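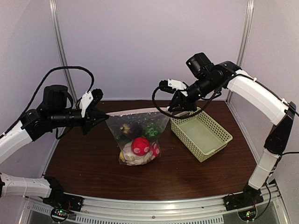
Resealable Bags and Moisture Loss in Stored Vegetables

Yasmine Abdelaziz and Yasir Satti
Supervisor: Nia Gittins
Food Technology, second year project

1. Introduction

Fresh vegetables lose water after harvest. The loss continues in the shop and in the kitchen, and shows up as wilting, wrinkled skin and a drop in weight. Most households slow it down by keeping vegetables in some form of plastic bag. Resealable bags are sold for this purpose, but the instructions printed on them usually say little beyond "keep closed". The degree of closure is left to the user, and in a shared kitchen it varies a great deal.

This project measured how much weight three vegetables lost in a domestic refrigerator under different bag conditions. We wanted to know whether a fully closed bag performs noticeably better than one that is nearly closed, and whether the build-up of water inside a closed bag causes problems of its own.

The work was carried out in the teaching kitchen at Bendosley. The refrigerator was a larder type with no freezer compartment, on loan from the Drorance building.

2. Background

Water leaves a vegetable mainly through the skin and through small pores in leafy tissue. The rate depends on the surface area of the item, the nature of its skin and the difference in humidity between the tissue and the air. Refrigerator air is cold and fairly dry. Inside a closed bag the air soon becomes humid and the rate falls.

A closed bag also traps the gases produced by respiration. Oxygen drops and carbon dioxide rises. For short periods in a cold place this is not usually harmful, but condensation can form on the film and wet the surface of the contents, and wet surfaces favour mould.

Fernanda Sequeira's project from the previous year compared paper and plastic for salad leaves in the same kitchen. She found that paper kept the leaves drier and limper. We used her weighing method with small changes.

3. Materials and method

3.1 Vegetables

Broccoli, aubergine and carrot were chosen because they differ in surface. Broccoli has a large exposed area. Aubergine has a smooth, waxy skin but loses water through the cap and stalk. Carrot has a thin skin that dries quickly once the leaves are removed. All were bought on the morning of the first weighing from the Janjua greengrocer. Items with visible damage were rejected.

3.2 Bags

One type of bag was used throughout, the medium Fistetti press-seal bag. New bags were taken for each run and weighed empty.

3.3 Conditions

Each vegetable was stored under four conditions:

Open tray, no bag
Bag with seal left fully open
Bag with seal pressed along its length except for a gap of 2 cm at one end
Bag with seal fully closed

Bags were closed flat on the bench and pressed by hand to remove loose air before sealing. The seal was run between finger and thumb twice. For the gap condition, a strip of card was laid across the seal, the remainder was pressed shut and the card was then withdrawn.

3.4 Weighing

Each sample was weighed at the start and then daily for 11 days, at the same time each morning. The balance was checked against a 1000 g standard before every session. Vegetables in bags were removed, blotted once with kitchen paper and weighed without the bag. Any water left in the bag was noted as none, slight or heavy.

The first run began on 15th January. The second run was done in February with fresh samples.

4. Results

4.1 Weight loss

The order of the conditions was the same for all three vegetables in both runs. The open tray lost the most weight, followed by the open bag, the bag with a gap and the closed bag.

The difference between the tray and the open bag was larger than we had expected. The bag mouth tended to fold over on itself when laid on the shelf, so the "open" condition was partly closed for much of the time. The difference between the gap and the fully closed seal was small for aubergine and carrot and clear for broccoli.

The heaviest single sample was an aubergine of 246 g in the closed condition. It was still firm when pressed at the end of the run. The tray aubergine from the same batch had softened near the cap and the skin had lost its shine.

4.2 Condensation

Heavy condensation was recorded only in fully closed bags, and mostly with broccoli. Bags with a gap were recorded as slight or none. The carrots in closed bags showed slight condensation from the second day onwards.

4.3 Appearance

Two of the broccoli samples in closed bags developed dark spots on the florets towards the end of the run. No spots were seen on broccoli in the gap condition, although the florets had begun to yellow. A faint smell was noted on opening the closed broccoli bags. It cleared within a few minutes.

5. Discussion

For aubergine and carrot, a small gap in the seal costs very little in weight and keeps the contents drier. For broccoli the choice is less simple — the closed bag held the weight better but gave the conditions in which spotting occurred. A household using broccoli within a few days would probably see no difference worth acting on.

The daily opening of the bags is a weakness in the method. Each weighing let in fresh air and removed surface water, which an undisturbed bag would have kept. Humaira Mengal suggested weighing the bag and contents together and opening it only at the end. This would miss the water held on the film but would leave the air inside alone. We would use both methods side by side if the work were repeated.

Refrigerator temperature was read from a dial thermometer on the middle shelf and was not logged. The door was used by other groups during the day, so some variation must be assumed. Shelf position was rotated at each weighing to spread the effect.

Mixed bags were not tested. Many people store several kinds of vegetable together, and items that give off ethylene may affect the others. That would need a separate set of samples and a larger refrigerator.

6. Further work

A third run with undisturbed bags is planned if space is available. Perforated bags should be added as a fifth condition, with the total area of the holes matched to that of the gap. The daily weighing sheets are kept with the kitchen log and can be requested from the supervisor.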